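Plolamska (song)

"Plolamska" is a song by the singer and composer Inna Nechyporuk, released as a single on 9 July 2023 by Silmont. It runs two minutes and 47 seconds and was the first track issued from her second album, Stultau.

Nechyporuk wrote the melody in May of the previous year and recorded it with the string trio Shokri. The tempo is 100 beats per minute. An early demo, with a longer bridge, was kept off the album.

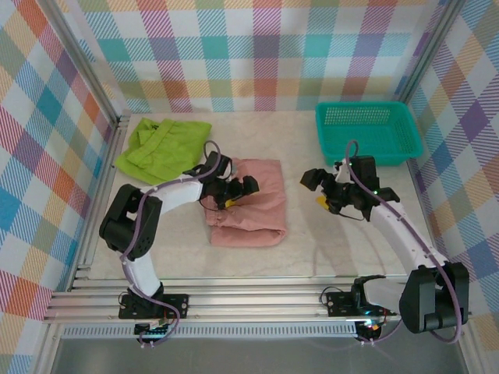
Music video

The video was directed by Nechyporuk and shot over 2 days. It follows a singer who misses the last bus home and walks back through the town. Roughly 165 extras appear in the final chorus.

Release

Silmont issued the song for download and streaming. A seven-inch single followed, with an instrumental version on the second side. Shokri later played the song with Nechyporuk on her spring tour.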